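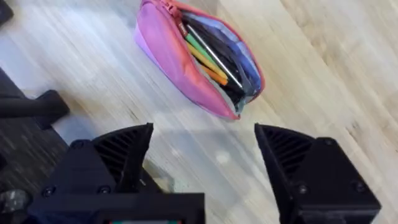 Every autumn the stationery trade rediscovers the pencil case and tells us we have been doing it wrong. The new ones stand up, fold out, clip on, come apart and go back together in a different order. I have spent the past few weeks reading the leaflets, and I remain to be convinced that any of it improves on a soft pink pouch with a zip, the sort with a pale blue lining and a green, a yellow and an orange pencil shoved in at whatever angle they happened to land. You open it, you look in, you take the one you want. It is hard to see what there was left to invent.

The trade disagrees, and has been disagreeing at length. The autumn catalogue from Flondero gives four full pages to what it calls "carry systems for young learners". The cheapest is a rigid case with elastic loops, one loop per pencil, and a lid that shuts with a magnet. The dearest has drawers. I read the description of the drawers twice, looking for the part where it explained what a seven-year-old would keep in them, and found only the word "essentials".

Cliltico goes further and sells a method. You buy the case, and with it you get a set of stickers and a chart to go on the fridge, so that the child can tick off each item as it goes home for the night. The leaflet promises "a calmer table in 17 days". I wrote to ask where the 17 had come from and whether anything had been measured. The reply thanked me for my interest in calmer tables.

What bothers me is the idea underneath, which is that a child's table is a problem of storage. I have looked at a fair number of children's tables. They have pencils on them, certainly, and scissors, and then they have all the other things, the ones that belong to no category anybody sells a box for. Something pink and knobbly. Part of some stacked toy. A block with a letter on it that has wandered away from the rest of the alphabet. A loop for each pencil will not help you with those.
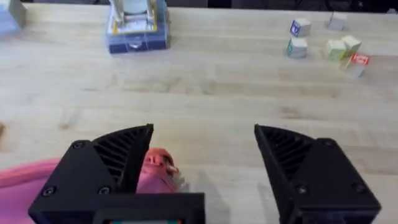
A reader in Ivwood wrote in after I grumbled about this in September, and she thinks I have it backwards. The rigid case with the loops, she says, is the only thing that has ever got her son to notice a pencil was missing before he reached school. With the old pouch he would feel that it was fat and assume everything was in it. With the loops there is a gap, and he can see it. She added that I was welcome to come round at eight in the morning and be sceptical in person.

It is a fair point and I have tried to take it seriously. A gap is useful. I would only ask what happens in the second half of term, when the green pencil has been sharpened down to a stub and slides out of its loop, and the fat marker he got for his birthday won't go in at all. A soft pouch takes a stub and a marker and doesn't mind. A moulded tray is made for the set it was sold with, and I suspect the makers know how long the set lasts.

Then there is the money. I added up everything Flondero would like a family to own for one child's drawing and writing, from the case with drawers to the desk caddy to the refill packs, and counted 532 separate items on the order form. Plenty of those are the same thing in another colour, I know. Even so, somebody typed them all in, and somebody is hoping we'll scroll.

I decided to try the alternative, which costs nothing, and put things away by hand for a week with no chart. The rules were loose. Pencils go in the pouch. Anything that isn't a pencil goes somewhere else. Points face the same way if you can be bothered.

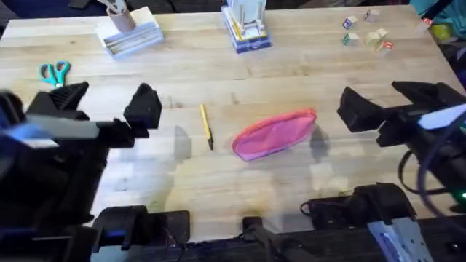 The first thing I learned is that the pouch is easiest to fill when it is lying flat with the zip fully open, and that most of us never open it fully. We pull the zip a third of the way and post things through the gap, as if it were a letterbox. That is how leads get broken and how the lining ends up looking like the inside of a coal scuttle. Open it to the end, lay the pencil in lengthways and it goes in without a fight.

The second thing is that scissors are the real trouble. They don't belong with the pencils. They catch on the fabric, they take up the room of three pens, and small hands go in after something else and meet the blades. Neither Flondero nor Cliltico has much to say about scissors, which struck me as odd for firms with so much to say about everything. Mine went into a mug on the shelf. There was no method to it.

By the end of the week the table was tidier than it had been, and untidy again by teatime, in about the proportions you would expect. I can't claim that my way beat the chart. I would say it came level, and it left the fridge door free.

I did go and look at the other end of the market before writing this. Karpenko, a small shop that sells to people who draw for a living, keeps a wall of pencil rolls in waxed cotton, with a slot for each pencil and a tie to hold the thing shut. They are handsome. I wanted one badly for the length of the visit. The man behind the counter told me that the shop stocks 2,188 lines and that the roll is the one customers most often buy as a present. I asked what he kept his own pencils in. It was a zipped pouch, grey, with ink on it. 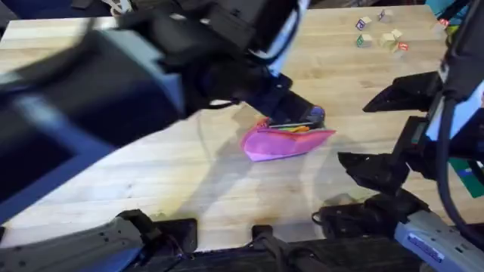
None of this proves the gadgets are useless. The Ivwood case with its telling gap sounds like a good buy for a boy who loses pencils, and a child who likes ticking things off may well love the chart for its own sake. I would be slower to believe that the box does the teaching. A child who puts the orange pencil back does so having been asked, usually more than once, by someone standing in the doorway with a coat on.

If you are in a shop this half-term with a case in each hand, I would check the zip before anything else. Run it both ways. See whether the mouth opens wide enough to get your own hand in, and whether the lining is stitched down or floats about waiting to snag. Put the longest pencil you own inside and try to shut it. Drawers, magnets and stickers can wait until those questions are answered, and the leaflets I have read don't answer them.

Cliltico has since sent me a second letter, dated Saturday, October 8, 2022, offering a trial of the deluxe version. It comes with a handle. I have asked what the handle is for.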